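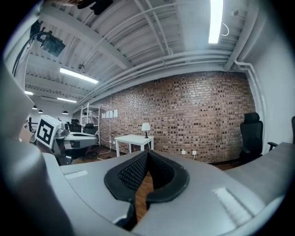
Jekberg study room: progress report to the Plorby Fund, July 2025

The grant of 771 pounds was for turning the back room at Jekberg into a quiet place where people can read, fill in forms or work for an hour or two. The room is now in use, though some of the work is still to be done.

Walls and floor

The brick wall has been left bare. We had meant to paint it, but the quote came in higher than the whole furniture budget and most of the people we asked liked the brick as it was. The wooden floor has been swept and washed but not sanded. Notices go up on the brick as plain white sheets, pinned in a row at eye height. They will move to a proper board when we have one.

Furniture

The small white table stands against the brick wall with a lamp on it. The lamp has a white drum shade and gives enough light to read by in the evening. The white metal shelving unit is next to the table and is still mostly empty. We are waiting for the box files from Rey, which were due at the start of the month and are now promised for the end of it.

The black office chairs with mesh backs came second-hand from Zulteo. One had a loose armrest on delivery and this was tightened the same day. They are wider than the chairs we had planned for, so fewer people can sit along the wall than we said in the application.

Power

The outlets are low on the brick wall. There are still thin white cables lying across the floor by the shelving, and these need clipping to the wall before we take bookings from groups. Cable clips have been ordered from the remaining money.

Use so far

The room has been open for 6 weeks, on 2 afternoons a week. Most visitors come alone and stay for less than an hour. Several have asked for a second lamp.

Still to do

Clip the cables
Fill the shelving
Buy a notice board
Get a price for a second lamp

We will send the receipts with the final report.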